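Heltberg Opens Its Doors April 4: Come Teach a Robot to Tidy Up

Rerstead, Feb 14, 2025

For immediate release

Hi everybody! I'm Kulap Rattanakul, and I look after visits at Heltberg, the robotics workshop on Plemis Street in Rerstead (the brick building with the green loading door, just past the bus turnaround). I usually get to write these announcements when we've hired someone or moved a wall. This one is a lot more fun, so bear with me if I run long.

On April 4 we are holding our first open day. The whole ground floor will be open from ten in the morning until four in the afternoon, it's free, and you can pick up a gripper and have a go yourself. Kids are welcome. Grandparents are very welcome. My own mother has already told me which time slot she wants.

What will you see? Mostly household stuff, which surprises people when they come by expecting car parts and sparks. Our current project is called Onsri, and it's all about small chores: cloths, baskets, things that have to go in a box or come out of one. Fabric is the hard part. A cup has the same shape every time you reach for it, but a cloth lands differently every single time you let go of it, and a robot that has only ever seen it one way gets stuck pretty fast. So we show it lots and lots of ways. A person holds a gripper in each hand and does the chore at a table, and the recordings go into the training set. As of this week Onsri has 3243 of those recordings, and our target for the open day is 4000. If you come, yours could be the one that gets us there!
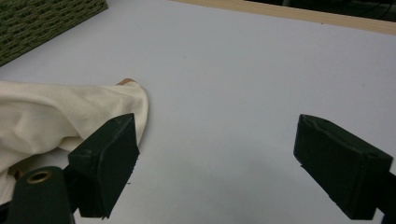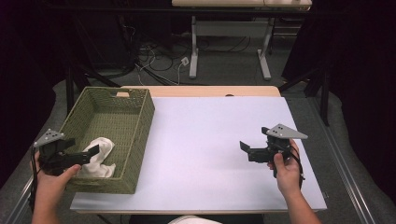 Two-handed cloth and basket work for Onsri.

I should say I'm not an engineer. I came to Heltberg from a travel agency, and on my first day Jirayu Thongsuk, who leads Onsri, put the grippers in my hands before I'd even found the coffee. It took me ages to pick up one cloth. You want to use your fingertips and you don't have any, so you end up sliding the fingers along the table and pinching whatever comes up. By lunch I was pretty decent at it, and I was also very aware of my wrists. I've been a fan of the whole thing ever since.

I asked Jirayu for a proper quote for this release and got this: "We get used to our own ways of doing things in the lab. I fold a towel in thirds and so does everybody I've trained. I'd love to see how the rest of Rerstead does it."

(Thirds is wrong, by the way. Halves and halves again. Come and back me up.)

How the day will work

The doors open at ten and there will be coffee and lemonade in the front hall. Sakda Sukprasert will give a short talk at half past ten and again at two – plain language, no slides full of equations, plenty of time for questions. Sakda has been with us since the old building and is very good at explaining why a robot can manage a thing one minute and fumble it the next. Both talks cover the same ground, so pick whichever suits you.

The hands-on tables run all day between the talks. Sessions last 21 minutes, an odd number I know, but it's what was left once Sakda worked out the schedule with time to reset the tables. You'll get a quick introduction, a practice run that isn't recorded, and then as many tries as you like until your time is up. Biljana Grgić will be there to help you get comfortable with the grip and to adjust the table routine if you'd rather sit than stand. Please tell her if your hands get tired. Mine did.

In the back hall Chalerm Thongdee will be running one of our robot arms on a few of the chores it has learned so far. I can't promise you it will get everything right. It has good mornings and bad mornings, same as the rest of us, and Chalerm has no plans to hide the bad ones. You can stay as long as you want behind the rope, and you're welcome to ask for another go at something it messed up.

A few practical things

Hands-on sessions need to be booked, and you can do that at our front desk or by phone starting two weeks before the day. You don't need to book the talks or the robot arm demonstration, just wander in. Children under ten are very welcome to watch everything but will need a grown-up with them at the hands-on tables, and the grippers are a bit big for really small hands.

We record the table, the tools and the hands during sessions. You'll be asked to sign a short form first, and if you'd rather not be recorded you can still have the practice run, no problem at all. Please take off rings and big bracelets before your turn. Long floppy sleeves are a nuisance too, so wear something you can push up.

Parking is tight on Plemis Street. The bus stops right outside, and we have bike racks by the loading door. The ground floor is step-free all the way through. If you need anything else arranged, tell me when you book and I'll do my best to sort it out before you get here.

Teachers, I'd especially like to hear from you. We have held back some of the morning sessions for school groups, and if the date doesn't suit your class I'm happy to talk about a separate visit later in the spring.

For press

Reporters and photographers can come in from nine, an hour before the public. Jirayu and Sakda will both be free to talk then, and Chalerm will have the arm up and running. Please let me know beforehand how many of you are coming and if you're bringing lights, so we can find you a good spot that isn't in the middle of someone's table.

About Heltberg

Heltberg is a robotics workshop in Rerstead that works on handling everyday objects around the home. Onsri is its current research project.

Contact: Kulap Rattanakul, visits and press, Heltberg, Plemis Street, Rerstead. Ask for me at the front desk or call the main number and they'll put you through.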